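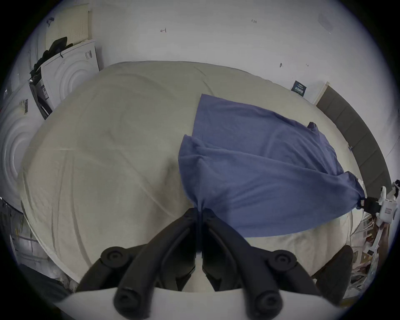
Teaching a Robot to Fold: Tips for Hand-Guided Laundry Sessions

Filed under: Workshop at Home
Updated 2026-04-07

If you have never recorded a folding demonstration before, you are in for a treat. It is slow, fussy, weirdly absorbing work, and the first time you see an arm repeat a fold that came out of your own two hands you'll want to call the whole family in. These are the habits I've picked up doing laundry tasks for the home kit we use at Plustthorpe, plus a few I've borrowed from Yoon-hee Ko, who records far cleaner folds than I do.

Before you start

Work on the bed. A folding table is fine for dish towels, but a bed gives you room to swing both grippers out wide, and it's soft, so you can press the tips into the surface and slide them under an edge without jarring anything. The catch is that a soft sheet moves too! If you want an easy first set, pull it tight and tuck it. Once you have a few good runs, let it stay rumpled. People's beds are rumpled, and the robot needs to meet that sooner or later.

Pick a cloth that stands out from the sheet. Blue on cream is lovely. White on white is miserable, both for you when you check the recording and for whatever has to learn from it.

Leave the rest of the room alone. I used to clear every shelf and hide the clothes pile, and my recordings all looked like a hotel. Now the washer, the stack on top of it and the bags by the bed stay where they are. Do move anything that could roll onto the bed in the middle of a fold.

Charge both grippers the night before. Our Jorkerer pair drains unevenly, and I couldn't tell you why.

Picking up the cloth

Go for a corner, and take less than you think. A pinch the width of a fingertip holds fine and lets the rest of the fabric hang and show its shape. Grab a fistful and you end up with a knot the other hand has to undo.

Come in low, with the tips nearly closed, and let them bite from the side. Straight down from above tends to catch the sheet as well, and then the whole bed comes up with your T-shirt (I have a wonderful collection of these).

If you did catch the sheet, don't shake it off. Open, back up a little, try again, and keep recording. A calm second try is good material. A frantic one is not, so if you feel yourself getting cross, stop the run and delete it.

Watch for double layers. Cotton that has come out of a dryer likes to cling to itself, and it's easy to pinch two layers and think you have one. Lift an inch and look at the edge before you carry on.

Using both hands

Give each hand a job. My left goes to the near corner and my right goes to the far one, every time, for the whole set. Yoon-hee does it the other way around and that works just as well. What makes trouble is swapping halfway through.

Pull until the cloth is straight, then stop pulling. You want the wrinkles to open up without the fabric going stiff like a drum. Too much tension and one tip will slip, the corner snaps back, and you start over.

Lay it down starting from the edge farthest from you. Lower the far side first, then walk both hands toward yourself and let the rest settle. Air gets out the near side and you don't get that big bubble in the middle. This was the tip that changed everything for me!

Open the fingers all the way before you lift off. Half-open tips snag on knits, and towels with loops are worse.

Speed and rhythm

Move at the pace you'd use to show a child. Going slower than that makes your hands wobble, and the wobble gets recorded too. I hum. Any tune with a steady beat will do.

Pause for a breath at the start and at the end of each run, hands still. It makes trimming so much easier in Voyle, where the cut points are a bit fiddly.

Keep a set to 30 runs, then take a real break. My folds get sloppy after that, and I can see it when I play them back. In September I pushed through a long evening and threw out 19 runs the next morning. Never again.

Starting positions

Start every run differently. Drop the cloth from waist height and take whatever you get: flat, bunched, half hanging off the side. Turn it over now and then. If you lay it out neatly each time, the robot learns to fold things that are already neat, and where's the fun in that?

Change your own spot as well. Do some from the foot of the bed and some from the side. Keep your elbows loose and step with the cloth when it's a big piece, so you aren't leaning with your arms at full stretch.

Looking after the gear

Wipe the fingertips between sets. Lint builds up fast in the ribs and the grip goes slick. A barely damp cloth does it, then a dry one.

Check the knobs at the joints and snug them by hand. If a finger closes a little late, a loose joint is the first thing to look at.

Route any cables up and behind your wrist. A cable trailing over the fabric will drag a fold out of line just as you set it down.

Naming and saving

Write the cloth, the surface and the number of folds in the file name. "Blue, bed, 2 folds" is plenty. I have 592 saved runs now and that little habit is the only way I find anything.

Keep a paper note next to the bed for runs you want to look at again. Bekamura, the viewer I use, lets you flag them on screen, but you can't tap a screen with a gripper in each hand.

Next on my list is fitted sheets. If you've managed a decent set of those, please write in and tell me how you handle the elastic corners!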